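Proklow

Print this page | E-mail this article

Proklow is a market village in the upper valley of the Ateo, a small river that rises in the hills to the north. It is first mentioned in a charter of 1191, which grants the right to hold a salt market beside the ford. The village has a permanent population of 600, rising to 900 in summer.

The oldest part of Proklow lies on the east bank, where four lanes meet at the market square. Most houses there were rebuilt after a fire destroyed the salt store and the street behind it. The historian Margit Szekeres has argued that the market moved across the river for a time after the fire - a view based mainly on toll records - but other writers place it on its present site throughout.

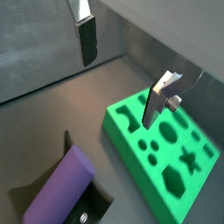 Salt trading declined once the road through Skovavo was opened to wagons, and sheep farming took its place. Wool was washed in the river below the ford and sold at a fair held each May. The fair still takes place, although it now deals mostly in cheese, tools and young plants.

The parish church has a square tower and a single bell. Its burial register, edited by Signe Rustad, is the main source for the history of local families. Skovavo, the nearest town, has the secondary school and the district court.

See also: Ateo (river); Skovavo; Salt roads

Print this page | E-mail this article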